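The sorting room at Jumarier opens at 6:30 and Sandro Benedetti is already there, coffee in one hand, tablet in the other. He runs the returns floor. Has done for five years. Before that he was on the line himself, picking through trays of sent-back toys and pet stuff and craft bits, deciding what goes back on a shelf and what goes in the bin.

"It's hands," he says. "The whole job used to be hands."

Now it's hands and arms. The Piteck arms came in over the winter, two to start, then more. A returned box gets opened by a person, still. The contents go on a tray. Then an arm takes the pieces off one by one and a person at a screen says what each one is and whether it's any good. Sounds simple. Benedetti laughs at that.

"First month, we were slower than before. Way slower. I had people standing behind it with their arms folded, just watching it think."

What slowed it down? Soft things, mostly. Anything with ears. Anything that bends when you squeeze. A block is easy, he says, a block has two flat sides and it stays put. Rope is a headache. Plush is a headache with a label on it.

So they practice. There's a bench in the back where the arms get mixed trays, hard stuff and soft stuff together, before any change goes out to the floor. Benedetti fought for that bench. Management wanted the learning done live, on real returns. He said no, and then said it again louder.

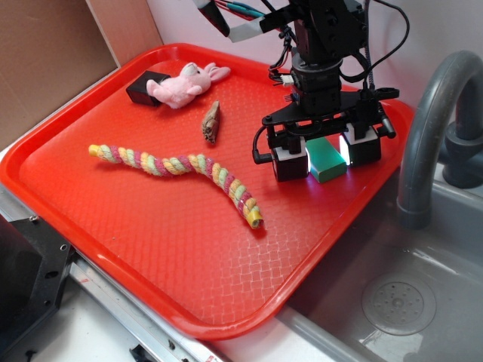
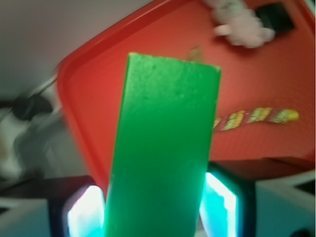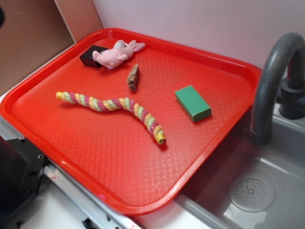
WORKPLACE & JOBS

The question everyone asks him is about headcount. He answers before I get it out.

"We had 212 on this floor when the arms came. We have 212 now. But it's not the same 212 jobs, and I'm not going to tell you it is."

Some people moved to repairs. Some went over to the Pristcombe building to do packing, which they did not love – longer drive, worse parking. A few took the operator course. The course is three weeks and the pay bump at the end is small. He thinks too small, and says I can print that.

What do the operators do all day? Watch, mainly. Step in when a grip goes wrong. Write down what happened, in plain words, so the software people can use it. Benedetti reads every note. On his tablet there's a list of 3,403 of them, going back to the start, and he scrolls through a few for me. "Picked up two things, thought it was one." "Squashed it." "Let go early." One just says "why".

"That's my favorite," he says. "Still dont know who wrote it."

He's less cheerful about the quiet. Sorting used to be a talking job. You stood across from somebody, you held up the weird thing out of the box, everybody had a look. Now the stations face the arms and the operators face screens. He noticed it around the time the break room got louder.

"People were saving it up. All the stuff they used to say over the table, they were saying it at ten past ten with a sandwich in their mouth."

He turned some of the stations so they face each other again. Had to move power for it, the electricians were not happy. Cost him an arguement with the floor planner too. Worth it, he says.

And the wrists. He brings this up himself, twice. Sorting by hand is thousands of small pinches a shift, and he has a brace in his desk drawer from his own years on the line. The pinching is the part he's glad to give away. "The arm can have that. Take it. Please."

The judging he wants to keep with people. Is this worn or just wrinkled? Would you give it to your kid? There's a system from Marinescu that claims to grade condition off a camera, and the company is looking at it. He has sat through the demo. He wasn't rude, he says, but he did bring his own box of returns and asked them to run those instead.

How did that go?

"We rescheduled."

By now it's gone seven and the floor is filling up, jackets going on hooks, somebody calling across for a spare headset. Benedetti has 507 boxes due before lunch and a new operator starting on Thursday. Nervous, apparently. He'll put her on the bench first. A day of that, maybe two, with someone sitting next to her.

"Next to," he says. "Not behind. I hated it when they stood behind me."

Then his tablet buzzes and he's off down the row.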